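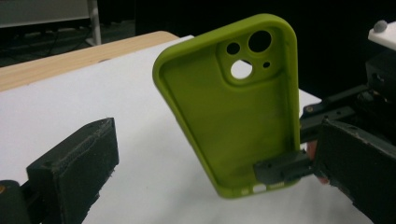
Figure 1. Lime-green silicone case, inner side, with the raised square around the camera openings.

4.2 What the condition of a case can tell us

It is often taken for granted in writing on phone accessories that a case wears out. The trade press speaks of a life cycle, sellers advise a new one with the turn of the seasons, and several of the surveys reviewed in Section 2 ask people when they last replaced a case that was "worn". We are not persuaded that the word means much. The inner face of the case in Figure 1 has a mottled olive-green look, with darker smudges and faint streaks. A reader inclined to see wear will see it. A reader who has handled a lot of soft silicone may see nothing more than a surface that shows every mark. Both readings fit what is there, and the figure cannot settle the matter between them.

This matters for the Ludbridge returns data, on which a good deal of the earlier argument rests. The Ludbridge sorting desk received 2,812 cases over the period of the study and placed 2,360 of them in the group labelled "used, not fit for resale". The label was given by eye, by whoever was on the desk, against a single printed sheet. The sheet asks the sorter to look for discolouration, stretched openings and damage to the lip. It does not say how much of any of these is too much. Nor does it say whether marks on the inside, which no passer-by will ever see while the phone is in place, should count the same as marks on the back.

We asked for the sheet to be tested on cases of known age and were told that no such set existed. Nadwood, who supplied a large share of the plain silicone stock, keep records by shipment only. It is therefore possible that a fair number of the cases in the "used" group had hardly been used at all. It is just as possible that the sorters were right nearly every time. The honest position is that we do not know, and the confident tables in the earlier Ludbridge report should be read with that in mind.

4.3 Fit, and the trouble with camera openings

A second claim is that people part with a case when they part with the phone, so that the case is a kind of shadow of the handset market. There is more to be said for this one. A case is cut for one model or a small family of models, and the placing of the camera openings is the part that gives it away soonest. Two cases may agree in length and width and still be of no use to the same owner. The lime-green case in Figure 1 has four openings in its raised square, two large and two smaller, and the orange case shown later in this section has three round ones set in a triangle. Sorting by opening pattern is quick, and in our own trials it gave fewer disputes than sorting by condition.

Even so, we would be wary of going from pattern to model, and from model to year of purchase, as Du Plessis does in the work discussed earlier. The chain is only as good as its first link. Makers of low-cost cases reuse moulds, leave a spare hole for a flash or microphone that a given phone may not have, and sell one shape under several names. A pattern of openings narrows the field. It does not date the object, and it says nothing at all about when or why its owner let it go.

4.4 Plain and printed

The third claim concerns decoration. Cudomano divided its stock into plain and printed cases and reported that printed ones came back sooner. The explanation offered was boredom: a picture tires the eye and a flat colour does not. We find this hard to accept on the evidence given. The plain and printed groups differed in price, in the places they were sold and very likely in the age of the buyers. Any one of these could produce the same gap.

The division itself is also less clean than it sounds. A saturated orange case is hardly a shy object, and it may be chosen with as much care for its looks as a case with a cartoon on the back. One of the printed cases we handled has a clown face in white, red and green, set within a lime-green frame. Seen from the edge it might pass for a plain case, and we suspect that some such pieces were logged as plain when they were stacked in trays. Cudomano's figure of 4,000 cases is large enough to impress, but size does not help if the two groups were never properly kept apart.

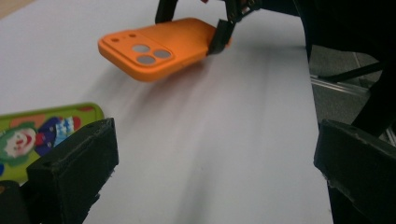

Figure 2. Orange case with three camera openings; printed case at lower left.

Tymofii Pasichnyk, commenting on a draft of this section, felt that we had been too hard on the boredom account. In his view people do say, when asked at the counter, that they were sick of the picture, and it seemed to him perverse to set this aside in favour of guesses about price. He added that a plain case is seldom bought as a gift, while a printed one often is, and that an unwanted gift comes back early whatever is on it.

We accept the point about gifts, which had not occurred to us and which deserves a study of its own. On the first point we remain doubtful. What a person says at a counter is shaped by the question put to them, and the Cudomano form offered "tired of the design" as its first box to tick. The repeat survey planned for February will leave the reason blank and let people write their own.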